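4. Etikettendrucker Stosmont aufstellen und einrichten

Dieses Kapitel beschreibt die Aufstellung des Druckers, das Einlegen der Rolle, die Verbindung mit dem Programm Ritar und den ersten Druck. Bitte lesen Sie zuerst das ganze Kapitel und fangen Sie danach mit Schritt 1 an. Die Sicherheitshinweise in Kapitel 1 gelten auch hier.

4.1 Den Platz wählen

1. Stellen Sie den Drucker auf eine ebene und feste Fläche. Die Fläche darf nicht wackeln, auch dann nicht, wenn jemand daneben eine Schublade schliesst.

2. Lassen Sie hinter dem Gerät einen Abstand von mindestens 154 mm. Der Deckel öffnet sich nach hinten und braucht diesen Raum.

3. Stecken Sie das Netzteil zuerst in das Gerät und erst danach in die Steckdose. Die Lampe neben dem Deckel leuchtet nun gelb.

VORSICHT: Der Druckkopf wird im Betrieb heiss. Berühren Sie die schwarze Leiste unter dem Deckel nicht mit den Fingern. Nach einem langen Druckauftrag warten Sie bitte fünf Minuten, bevor Sie die Rolle wechseln.

Hinweis: Direkte Sonne macht die Etiketten grau, und zwar auch solche, welche noch auf der Rolle sind. Bewahren Sie Ersatzrollen in dem Karton auf, in dem sie geliefert wurden.

4.2 Die Rolle einlegen

1. Drücken Sie die beiden seitlichen Tasten gleichzeitig und heben Sie den Deckel.

2. Schieben Sie die zwei Halter auseinander. Der linke Halter ist fest mit dem rechten verbunden, es genügt also, einen davon zu bewegen.

3. Setzen Sie die Rolle so ein, dass die Etiketten nach oben zeigen. Das Trägerpapier liegt unten.

4. Ziehen Sie das Papier nach vorne, bis es über die Abrisskante hinausgeht.

5. Schliessen Sie den Deckel mit beiden Händen. Es muss auf beiden Seiten ein Klicken zu hören sein. Wenn nur eine Seite klickt, öffnen Sie den Deckel noch einmal und schliessen Sie ihn neu.

6. Drücken Sie kurz die Vorschubtaste. Der Drucker schiebt einige leere Etiketten heraus und misst dabei ihre Länge. Danach leuchtet die Lampe grün.

Für kleine Waren wie Riegel, Tüten und Süssigkeiten empfiehlt Woltimex die schmale Rolle mit der Bestellnummer 3190. Die breite Rolle ist für Regale und Kartons gedacht. Auf kleinen Packungen verdeckt sie oft die Zutatenliste, und diese muss lesbar bleiben.

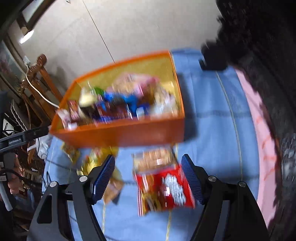
Kann ich auch Rollen von anderen Herstellern benutzen?

Sie können jede Thermorolle verwenden, deren Kern auf die Halter passt. Messen Sie die Länge der Etiketten nach jedem Wechsel neu (Schritt 6), sonst wandert der Text mit jedem Etikett ein wenig nach unten.

4.3 Den Drucker mit Ritar verbinden

Für diesen Abschnitt brauchen Sie einen Computer, auf dem Ritar schon installiert ist. Die Installation ist in Kapitel 3 beschrieben. Das USB-Kabel liegt im Karton unter der Pappeinlage und wird dort leicht übersehen.

1. Starten Sie Ritar und melden Sie sich mit dem Konto an, welches Sie in Kapitel 3 angelegt haben.

2. Verbinden Sie den Drucker mit dem Kabel. Benutzen Sie bitte keinen Verteiler für die erste Verbindung. Später ist ein Verteiler mit eigenem Netzteil erlaubt.

3. Wählen Sie im Menü «Geräte» den Punkt «Drucker suchen». Die Suche kann bis zu zwei Minuten dauern — das Programm reagiert in dieser Zeit nicht auf Klicks.

4. Wenn der Name Stosmont in der Liste erscheint, klicken Sie darauf und bestätigen Sie mit «Übernehmen».

5. Geben Sie dem Drucker einen Namen, den auch Ihre Kolleginnen und Kollegen verstehen, zum Beispiel «Kiosk» oder «Lager hinten». Umlaute sind erlaubt, Schrägstriche nicht.

Hinweis: Erscheint die Meldung 409, dann ist der Drucker schon an einem anderen Arbeitsplatz angemeldet. Melden Sie ihn dort zuerst ab. Das Ausschalten allein reicht nicht.

4.4 Eine Vorlage anlegen

1. Öffnen Sie «Vorlagen» und danach «Neue Vorlage».

2. Wählen Sie die Breite der Rolle, welche im Drucker liegt. Das Programm prüft die Breite nicht selbst.

3. Ziehen Sie die Felder «Bezeichnung», «Preis» und «Haltbar bis» auf die weisse Fläche. Die Reihenfolge ist frei.

4. Bei eingeführten Waren können Sie unter «Zweite Sprache» eine weitere Bezeichnung eintragen. Für chinesische, koreanische und arabische Schrift muss die Schriftart Kekana aktiviert sein. Sie finden diese in «Einstellungen», dort unter «Schriften». Ohne sie druckt das Gerät leere Kästchen.

5. Speichern Sie die Vorlage. Ein Name ist Pflicht.

4.5 Etikett drucken und anbringen

1. Wählen Sie einen Artikel und klicken Sie auf «Probedruck». Gedruckt wird nur ein Etikett.

2. Vergleichen Sie den Preis und das Datum mit der Anzeige auf dem Bildschirm. Wenn die Schrift zu blass ist, erhöhen Sie die Stärke um eine Stufe und machen Sie einen neuen Probedruck.

3. Reissen Sie das Etikett schräg nach unten ab, niemals gerade nach oben. Beim geraden Abreissen kann das Papier aus der Führung springen.

4. Kleben Sie das Etikett auf eine glatte Stelle der Packung. Bei Folien sind die geknitterten Enden nicht geeignet, der Kleber hält dort schlecht. Achten Sie darauf, dass das aufgestempelte Datum des Herstellers frei bleibt. 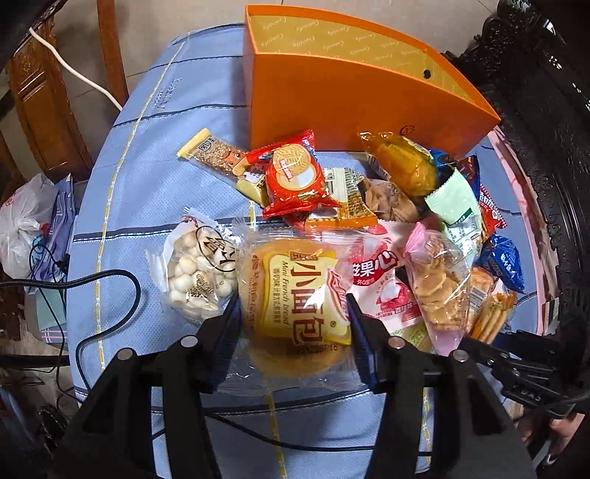

5. Streichen Sie mit dem Daumen von der Mitte nach aussen über das Etikett. Warten Sie einen Moment, bevor Sie die Packungen aufeinander legen.

VORSICHT: Kleben Sie keine Etiketten auf Packungen, welche direkt aus der Kühlung kommen. Die Folie muss trocken sein und Raumtemperatur haben.

4.6 Wenn etwas nicht funktioniert

Die Lampe blinkt gelb: Der Deckel ist nicht richtig geschlossen oder die Rolle ist zu Ende.

Die Meldung 982 erscheint: Der Druckkopf ist zu warm. Schalten Sie das Gerät nicht aus. Es setzt den Auftrag selbst fort, sobald die Temperatur gesunken ist.

Der Text ist auf einer Seite heller: Reinigen Sie den abgekühlten Druckkopf mit dem beiliegenden Stift, immer in einer Richtung. Kein Wasser benutzen.

Es kommen leere Etiketten: Die Rolle ist verkehrt eingelegt. Siehe 4.2, Schritt 3.

Die deutsche Fassung dieses Kapitels hat Xolani Xaba bearbeitet, Stand Februar. Korrekturen können Sie im Programm unter «Hilfe» und «Rückmeldung» senden — bitte mit Angabe der Abschnittsnummer.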